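Why I stopped hiding my gray hair

I found my first white hairs when I was still at university, in the bathroom of my aunt's house in Caldeira. My aunt laughed and told me that all the women in our family go gray early, and that I should buy a box of dark brown and be quiet about it. So I did. I bought the box every five weeks for 14 years.

This winter there was an interview in the magazine Flurnel with the actress Catarina Guerreiro, and a friend sent it to me because she knows my situation. Catarina Guerreiro let her hair grow out last year between two films, and the pictures from the Stulton festival were everywhere. Many people wrote that she looked tired. Others wrote that she was brave, and this word bothered me more. In the interview she said that she was not brave at all, she was only bored of sitting in the chair. I read this sentence several times, with the dye on my head and an old towel around my neck.

What the color did for me

I don't want to say that dyeing is bad. For a long time it gave me calm. When I moved to this country I had a new language, a new job and a strange accent, and I was glad that at least my hair did not need any explanation. But the skin behind my ears was often red, and I planned my life around the roots. If a wedding came in week four, I had a problem.

I also never told anyone. My colleagues thought it was natural, and one of them once asked me which shampoo I used. I said the name of a shampoo. I still feel a little ashamed of that.

The first months

I stopped in December. In the beginning it is only a line, and everybody believes that you forgot your appointment. By March the line was wide as two fingers and I wore a lot of scarves. My mother asked on the phone if I had money problems.

Then I went to Pichit Sriwong, who has the small salon near the station. He has cut my hair since I came here, but I always did the color at home, and he was always too polite to mention it. He looked at the roots for a while and said that I could wait two years, or he could put very thin light pieces in the brown part so the border becomes soft. It cost 200, more than I ever paid for hair in my life, and took most of an afternoon. I went home with a head of three colors and I liked it. My husband needed until dinner to say something - he said it looked like the coat of our old cat, and he loved that cat.

What I use now

Gray hair feels different on me, more dry and with its own opinion about direction. After some experiments I have kept these:

A purple shampoo from Bustilum, one time in the week. Two times is too much, I went slightly lilac and my boss noticed.

A spoon of plain conditioner that I leave in, only on the ends.

A silk scarf for sleeping. I was sure it was nonsense, but my hair is flatter in the morning. 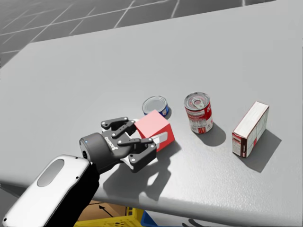

What people say

Strangers are nicer than I expected. A woman in the bakery touched her own hair and told me she was thinking about it too. A man on the bus offered me his seat, and I did not enjoy this so much.

The comments under the pictures of Catarina Guerreiro are still going on. In the last ones she has a short cut, just under the ears, and now they discuss if the short cut is a mistake. I have an appointment with Pichit next month and I am thinking to take the same one.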